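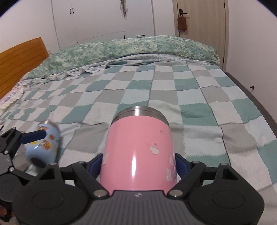

Item 1140, pink tumbler, flaked coating at mid-body. Item 2439, light blue bowl, at left.

28/06/2021

Drinkware and crockery, condition entries for the Lilla household set. Items laid out on the bed in the spare room, on the checkered cover. Bench still taken up with Tarun's glue trials.

1140. Tumbler, pink gloss over steel, bare polished rim. Nominal 700 mL per the owner, not checked. Main damage is a group of chips near the middle of the body, where the pink has come away and left white. A few smaller worn spots lower down. Taking the white as an undercoat for now. No cross-section cut, so that is an assumption and goes in the log as one.

Edges of the larger chips: can feel a step with a fingernail. The small spots lower down have no step I can feel and look more like rubbing. Recorded separately as type A (flake) and type B (abrasion). Anju Agarwal wants one code for both on the summary sheet. I have kept two on mine and she can merge them.

Tape pull beside the largest chip, one pass, 90 degrees. Three pink fragments on the tape, no white. Failure is between the pink and whatever is under it, at least at that spot. Tape stuck to card and initialled. Did not repeat on the same site.

History from owner: dishwasher, top rack, bought in December. No record of drops. Original box gone, so no care instructions to compare against.

2439. Bowl, ceramic, light blue glaze, cartoon stickers in orange, yellow and white. Foot is round. Stickers not tested today. They came with the bowl as far as the owner knows. Leave them on until we hear from Drendia about whether solvent is allowed on anything with added decoration. Wipe with damp cloth only.

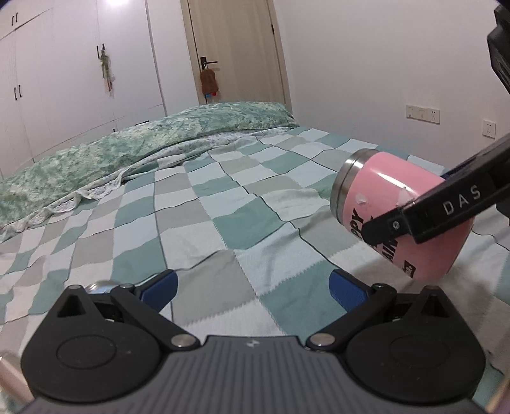 Touch-up on 1140 was discussed and put off. Options as they stand:

Rollness two-part enamel. Hard, colour match fair on the test card, but the cure time means the tumbler is out of use for a week. Not to go anywhere near the lip.

Vashisht clear over the chips as they are. Holds the edges down, does nothing for appearance. Tarun Rastogi prefers this one.

Do nothing, monitor. Re-photograph against the same scale in a month and trace the chip outlines on film.

My preference is the third, then the clear if the outlines have moved. The enamel hides the edge we are trying to measure.

The worn patches are not all at one height. There is a small one up near the rim as well as the larger area on the body, so cup holder rub alone does not cover it. Ask the owner which bag it travels in and whether it goes in with keys.

To do:
Trace outlines on 1140, film and fine marker.
Weigh both items, kitchen scale is not good enough, borrow the one from the wet bench.
Sticker question to Drendia, Anju to send.
New roll of test tape. Current one is past its date, so today's pull is indicative only. Have marked the card to say so.
Cover back on the bed square when finished, door shut.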